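Skulasside旧档案抢救性保护与编目项目中期进展报告

报送单位：Clanstead地方文献中心
资助方：Lindqvist文化遗产基金会
报告日期：2010年10月14日

一、项目概况

Skulasside教区及周边村落的旧档案，长期分散存放于教区礼堂阁楼、原磨坊办公室和镇公所地下室三处。2008年冬季地下室渗水以后，部分卷宗出现霉变和粘连，我中心遂向贵基金会提出抢救性保护申请，并于次年获得批准。项目任务包括接收与清点、除霉与去酸、修复、编目、缩微及数字化复制，以及向公众开放查阅。

本报告反映项目自启动至九月底的执行情况，并就下一阶段工作安排及需贵基金会审议的事项作出说明。财务明细另册报送，本报告仅就预算执行中的主要变动予以说明。

二、接收与清点

三处存放点的档案现已全部移交完毕，统一存入Clanstead北库。经清点，共接收卷宗371盒，较申请书所列数量略有增加。增加部分主要来自磨坊办公室夹层，为十九世纪后期的谷物往来账册和佃户租约，申请时未能列入。该批账册纸张较厚，墨迹清晰，保存状况优于预期，仅封皮皮革有粉化现象。

镇公所地下室所存部分受损最重。其中教区学校的入学登记簿、道路修缮记录以及济贫账目受潮时间较长，接收时已有成块粘连。我中心按照申请书所附的处置规程，先行隔离存放，经干燥后再作逐卷检查。隔离期间北库东间停止其他用途，原存于该处的地图柜临时移至阅览室后廊。

移交过程中，教区方面对洗礼、婚姻及丧葬登记的所有权提出保留意见。经双方协商，已签订寄存协议，登记簿原件所有权仍归教区，由我中心负责保管和提供复制件。协议副本已随上一季度材料报送。

三、除霉、去酸与修复

除霉工作已完成315盒，其余为粘连严重的卷宗，须与修复同步进行，不宜单独处理。去酸工作按纸张性质分批实施。手工纸文献酸度较低，经抽样检测后大部分不作去酸处理；十九世纪中叶以后的机制木浆纸酸化明显，列为优先批次。

修复方面，本期重点为济贫账目和学校登记簿。粘连纸叶采用湿气缓释后分层揭取，缺损处以薄型皮纸补缀，浆糊选用小麦淀粉浆。其中有13册因虫蛀与霉蚀并存，纸叶强度极低，揭取后需全叶托裱，耗时明显超过原定标准。另有部分红色墨水书写的批注遇湿易洇，修复人员改用局部固色后再行处理，进度因此放缓，但未造成字迹损失。

装帧部分坚持最小干预。凡原装订线尚可承力者，一律保留原线；封皮脱落者另制护封，不重新装订。个别卷宗于二十世纪中期曾用胶带粘补，胶层已老化发黄，去除时需使用溶剂，现由外聘修复师在通风条件下集中处理。

四、编目工作

编目采用三级著录，即全宗、案卷和文件。前两级著录已覆盖全部接收卷宗，文件级著录仅对使用需求较高的门类实施，包括学校登记簿、租约和道路修缮记录。

本期编目中遇到的主要问题是地名写法不统一。同一村落在不同年代的文书中常有数种拼写，部分农庄名称今已不用。编目组据此编制地名对照表，凡收入对照表的名称，均以现行写法为检索主项，历史写法作参见处理。对照表初稿已分送教区和地方史研究会征求意见，收到的修改建议多集中于河东各农庄，现正逐条核对。

人名著录方面，同名现象较为普遍，尤以佃户租约为甚。现行做法是在姓名之后附注农庄名及文书年份，不对人物关系作推断。编目组认为，亲属关系的考订属于使用者的研究工作，目录不应代为结论。

五、复制与数字化

缩微拍摄委托Binaris公司承担，合同于今年年初签订。至报告期末，已交付胶片经验收，清晰度和密度符合合同要求。验收中发现一批胶片存在漏拍，涉及租约类11份文件，对方已按约定免费补拍，并调整了拍摄前后的核对手续。

数字化复制以缩微胶片扫描为主，彩色地图及带有水彩设色的田亩图则直接扫描原件。田亩图幅面较大，现有设备需分幅扫描后拼接，接缝处曾出现轻微错位。我中心已改用增加重叠区域的办法，效果尚可，但工时有所增加。

数字文件现存两套，一套存于我中心，一套存于镇公所。长期保存方案尚未最后确定，主要涉及存储介质的更换周期和费用分担，拟于下一阶段形成书面意见后报贵基金会。

六、公众服务与宣传

阅览室于今年春季恢复开放，读者以家族史查询者和学校师生居多。凡已完成缩微的门类，一律以胶片或数字文件提供阅览，原件不再调阅，确有研究需要者须书面申请。

九月，我中心在镇公所举办了小型文献展，展出道路修缮记录、学校登记簿及田亩图复制件，并安排两次修复工艺讲解。展览期间有居民主动提供家藏信札和收据，其中一部分与磨坊账册内容可相互印证。对于此类捐赠，我中心现按临时接收办理，待制定正式接收办法后再行确认入藏。

与当地中学合作的文书识读课程进展平稳。教师反映，早期书写体对学生难度较大，建议编写一份字形对照讲义。讲义初稿已经完成，拟于寒假前印发。

七、预算执行情况

总体支出控制在批准额度以内。人员费用略低于预算，原因是一名编目员到岗时间推迟；修复材料费用高于预算，主要用于托裱所需皮纸和无酸卷盒。卷盒超支与接收数量增加直接相关。我中心已在人员费用与材料费用之间作小额调剂，幅度未超过资助协议允许的范围。

北库除湿设备于夏季发生一次故障，维修费用由我中心自有经费承担，未列入项目支出。故障期间库内相对湿度一度升高，经查未见新增霉斑。现已增设温湿度记录仪，每日由值班人员抄录并存档。

八、存在的问题

第一，修复进度落后于计划。严重粘连卷宗的数量在申请阶段估计不足，现有修复人员难以在原定期限内全部完成。

第二，库房空间趋于紧张。卷宗更换无酸卷盒后体积增大，北库现有架位已接近饱和，地图柜尚无固定存放位置。

第三，部分文书涉及二十世纪济贫对象的个人情况，其后人多仍居住在本地。开放范围需要慎重确定，现行做法是暂不提供该部分的查阅和复制，待与镇公所共同拟定办法后执行。

九、下一阶段安排

下一阶段将集中完成济贫账目的修复，同时推进租约类文件级编目。地名对照表拟在年内定稿，并随目录一并印行。田亩图扫描完成后，将制作一套索引图，供阅览室和学校使用。

库房方面，拟在北库西间加装密集架，现正对楼板承重进行核算，核算结果出具后再确定架体数量。密集架费用不在本项目资助范围内，将由我中心另行筹措。

十、提请审议事项

提请贵基金会审议以下两项：其一，同意将严重粘连卷宗的修复期限顺延，资助总额不变；其二，同意将新增接收的磨坊账册纳入项目范围，按同一标准编目和复制。如蒙同意，我中心将据此修订工作计划，并于收到批复后报送备案。
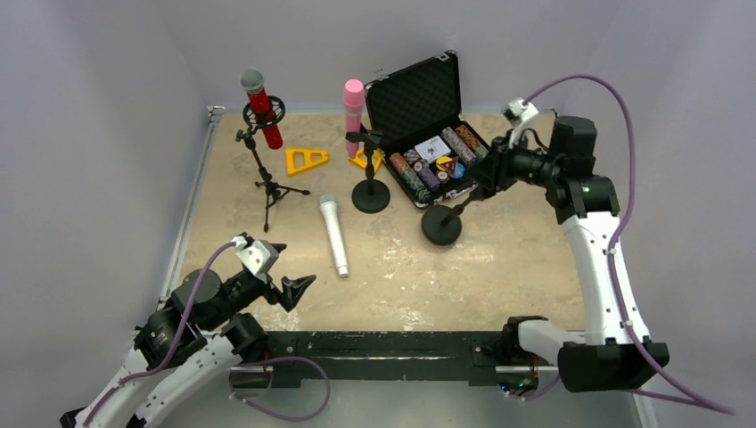 问：修复期限顺延后，是否需要增加资助金额？

答：资助总额保持不变。顺延仅涉及严重粘连卷宗的完成时间，材料费用的超出部分已在协议允许的范围内由人员费用调剂解决，密集架费用由Clanstead地方文献中心另行筹措。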